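Week 4: Where does a food word come from?

Okay, so last time we did sound changes, and I promised you something tastier. This week is borrowed words, and mostly I want to talk about ketchup, because I love it as a case (and because half of you wrote about it on the sign-up sheet!). English picked the word up in the late 1600s, most likely from a southern Chinese word for a fish sauce, maybe by way of Malay. No tomatoes anywhere near it. English cooks then made their ketchups out of mushrooms, walnuts, even oysters.

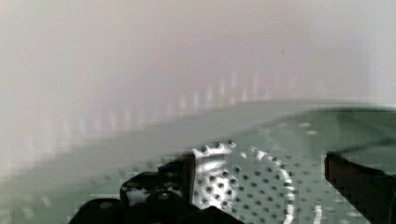 Notes by So, Dellham evening course

The tomato kind shows up in print in the early 1800s, and by the end of that century it had pushed the others off the shelf. So the word stayed put and the thing underneath it got swapped out. We call that semantic shift, and you'll need the term for the short paper. Spelling wobbled too: catchup, catsup, ketchup. Please don't tell me one of them is wrong, I grew up in a catsup house.

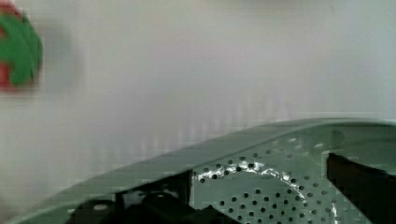 Now compare "salsa" and "sauce." Both go back to Latin for "salted," but they came into English by different doors, sauce through French and salsa through Spanish. Pairs like that are doublets, and once you start looking you'll find them all over your kitchen. 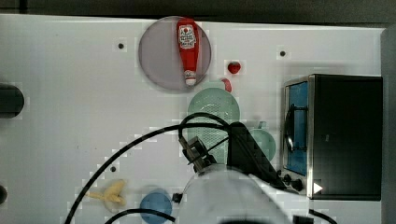
Tasa asked after class whether "catsup" should count as a separate word, and said the dictionary at home gives it its own entry. Good question, and I'd say no, it's a spelling variant with its own little line. Bring your doublets next time, 15 if you can manage it. Reading is pages 1 to 4 of the packet.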